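Gewürze umfüllen und ein neuer Tisch

30. Mai 2019

Seit dem Umzug koche ich wieder öfter selbst, und dabei ist mir aufgefallen, wie viele angebrochene Tüten ich habe. Am Wochenende habe ich den Schrank ausgeräumt und alles auf den Tisch gestellt, was in Gläser umziehen sollte.

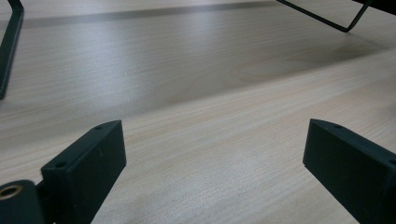
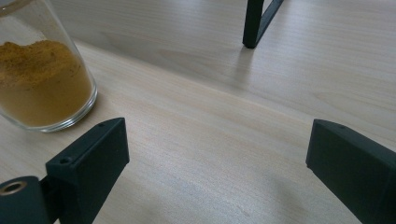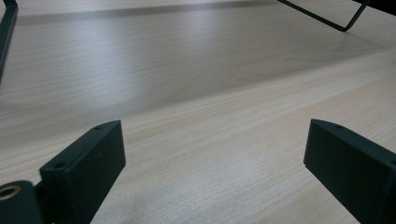

Gelbes Gewürzpulver ist für mich die schwierigste Sorte. Es staubt beim Umfüllen, es bleibt am Löffel hängen, und auf hellen Flächen sieht man jeden Krümel. Ich fülle es deshalb zuerst in ein durchsichtiges Trinkglas, wie auf dem zweiten Bild, und erst von dort in das Vorratsglas. So sehe ich gleich, wie viel es ist und ob Klumpen darin sind. Den Tipp habe ich von Ningsih Siregar, bei der ich im August einen Kochkurs gemacht habe. Sie kauft Gewürze nur in kleinen Mengen und schreibt das Datum auf den Deckel. Das mache ich jetzt auch.

Die Vorratsgläser sind von Jafri, 20 Stück im Karton. Sie schließen gut, nur die Etiketten lösen sich schon beim ersten Abwischen. Ich habe stattdessen Malerkrepp genommen. Vorher hatte ich Dosen von Rukeo, die waren mir zu hoch für die Schublade.

Zum Tisch haben mich schon einige gefragt. Die helle Platte mit der feinen Maserung gefällt mir immer noch, bei Licht glänzt sie leicht. Bei Kurkuma und Curry lege ich inzwischen trotzdem Backpapier unter, wenn ich mit größeren Mengen arbeite. Einen Fleck habe ich mit Spülmittel nach 2 Durchgängen wieder wegbekommen. Scheuermilch würde ich nicht nehmen.

Aussortiert habe ich auch einiges: etwa 94 Gramm Paprika, der nach nichts mehr roch, eine Tüte Majoran und mehrere Reste, die ich nicht mehr zuordnen konnte. Der Kreuzkümmel durfte bleiben. Als Nächstes kommen Mehl und Hülsenfrüchte dran, dafür brauche ich aber größere Gläser.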